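What we bought for the bedroom, and what I'd buy first next time

I have been promising a money post since February, and several of you have been very patient about it. A few of you wrote in after the last one to say you were putting together a budget for a robot that handles clothes, and could I please just say what things cost and what I forgot. So I made a big pot of coffee, got out the folder of receipts (it is a real folder, with a rubber band around it) and sat down to do it properly.

A little background for anyone new. Wevness is our small project, run out of a rented place in Holst, and the whole point of it is clothes on a bed. Picking them up, moving them, putting them down somewhere more useful. It sounds so modest when I write it out like that! The arm itself was the big purchase, it was made long before I took over the spreadsheet, and I'm going to leave it out of this post entirely. If you are reading this you probably have your arm already, or you have a quote for one taped above your desk. What I want to talk about is everything else, the second budget, the one that gets a single line in the proposal and then eats your spring.

Our second budget was $3,688. I remember thinking that was generous.

Let me start with the gripper spares, which were the largest single thing. I had two quotes, one from Hureo and one from Surkereo, and on paper they looked so close that I nearly picked by which email was friendlier. (Hureo's, by a mile. They asked about the dog.) When I read them side by side, slowly, with a ruler under each line, I saw that the Surkereo quote covered a full set of finger parts and fasteners plus a replacement wrist cable, and the Hureo one listed the cable separately on a second page that I had not scrolled down to. We went with Surkereo at $1,648. I still feel a bit bad about the dog.

Was it worth it? I go back and forth. Cloth is gentle on fingers compared with, say, mugs, and we have not gone through parts at the rate I planned for. What we have gone through is small screws. They are tiny and silver and they love carpet, and dark gray carpet is a wonderful place to lose one. If you are working over carpet, please put a magnetic tray and a bright flashlight on your list right now, before you do anything else. I'll wait.

Next, the furniture. I had put down $400 for "room," just the one word, as if a room were something you picked up at the hardware store on the way home. Into that line went a bed, a mattress, the bedding, a rack for hanging things, and a nightstand. We managed it by buying secondhand and by being willing to drive. The bed frame is plain light wood and came from a couple who were moving and threw in the pillow. I had a long debate with myself over the sheet color and I'm glad I settled on blue, as a white shirt on a white sheet is hard enough for me to find, never mind for a camera. Buy two sheets the same. You will want one in the wash, and you will not be able to match the color later, and then half your sessions have one blue and half have another and you get to write a note about it forever.

Clothes came to $45. I want to be clear that this is the most fun $45 in the entire folder. I went through the thrift shop with a basket and a very serious expression, holding things up and letting them drop to see how they crumpled. My advice is to shop for variety of behavior before you shop for looks. Get something thin and slippery, something stiff, something with a pattern, a couple of plain dark pieces that are easily mistaken for one another when they are in a heap. Get a baseball cap. A cap is half cloth and half not, with that bill sticking out, and it makes a nice change from things that simply flop. And get a few small items too. We started with shirts only, and it took me far too long to think about underwear and how little of it there is to grab.
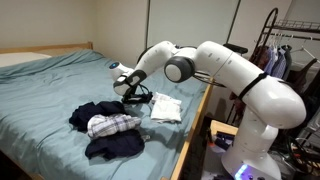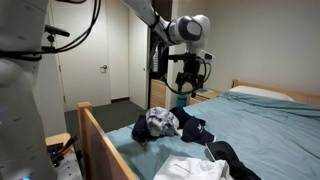
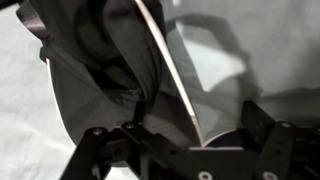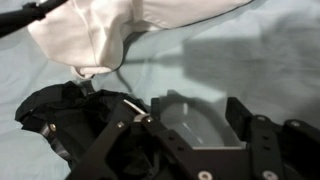 All four are from the bedroom in Holst; the last two are from down by the gripper.

Now, cables. I had no line for cables. I had a line called "misc" and I believed in my heart that cables would live there happily. They did not. There are power cables and camera cables and the ones that come along the arm, and every one of them needs to be longer than you think, and then once it's long enough it needs somewhere to go. We have loops. We have a pile near the base that I keep meaning to tidy. If I were starting over I would measure every run with a piece of string while the arm is stretched out as far as the job needs, write the lengths down, add a little, and order them all together in one go. Ordering them one at a time meant paying shipping again and again, and it meant a week in March where we did hardly anything except wait for the mail.

While you're at it, put in money for ties and sleeves, and decide where the cable crosses your walking path. Move the walking path if you can. It's cheaper.

Storage is the other one I'd missed. You need a surface within reach that is only for tools, and it needs to be on wheels. I thought we could use the nightstand for this. The nightstand is a nightstand and it collects what nightstands collect. A cart is much better, though I will admit that ours fills up with whatever was in somebody's hand at the time, and I have no budgeting advice for that at all.

Something I would spend more on: the floor plan. That costs nothing but an afternoon, and I rushed it. I drew the bed, I drew the arm next to the bed, and I colored it in and felt pleased. I did not draw the doors, or which way they swing, or where a person stands to straighten the sheet between tries. You will be straightening that sheet a lot. So draw yourself in. Draw yourself carrying a basket. Then look at which side of the bed you've given to the robot and ask whether you can get around the other side without sucking in your stomach. We ended up shifting everything once we'd moved in, and shifting a bed is nothing, but shifting everything that's plugged in beside it took us until well past dinner.

Something I would spend less on: lights. I had a lovely lamp plan, with stands, and a quote for it, and it got cut when the gripper spares came in higher than I'd guessed. I sulked. We used what the room had. There are shadows on the sheet, of course, the gripper throws one right where it's working, and I used to lie awake over that. But a bedroom has shadows in it, and anything we'd ever want this to do would have to be done in a bedroom. I'd keep the lamp money back for a second season and see if you still want them.

A few smaller things out of the folder, in no order at all, which is also how they are in the folder:

Laundry costs money. We wash everything often, as thrift store cotton changes quite a bit over its first few washes and I wanted it settled. Budget for detergent, and for the machine downstairs if yours takes coins like ours does.

Ask about lead times in writing. Both Hureo and Surkereo gave me dates over the phone, and both meant well.

Check the return policy on anything that bolts on. One bracket didn't fit us and it was quite happily taken back, but only because I'd kept the box, and I only kept the box out of laziness.

Buy a second pillow. I can't explain the pillow situation, but you'll want one.

Leave some of the budget alone. I know everybody says this, and I had a cushion on my sheet too, and I had spent it in my head by the second week on a nicer rack. The rack we got is plain black metal and holds hangers perfectly well.

As for what comes next, I have a new sheet open and the first line on it says "dresser." We have one against the wall, with drawers, and I keep looking at it. Folding onto a bed is one kind of job and putting things into a drawer is quite another, and I honestly don't know yet what we'd need to buy to try it. Drawer handles, maybe, bigger ones. Possibly a different set of fingers, in which case I'll be writing to both companies again and reading all the way to page two this time.

If you've done drawers, please tell me what you spent and what you wished you hadn't. Comments are open, and I do read them, usually around six in the morning with the first cup. And if anyone has a trick for finding small screws in dark carpet that doesn't involve kneeling on them, I'd be so grateful.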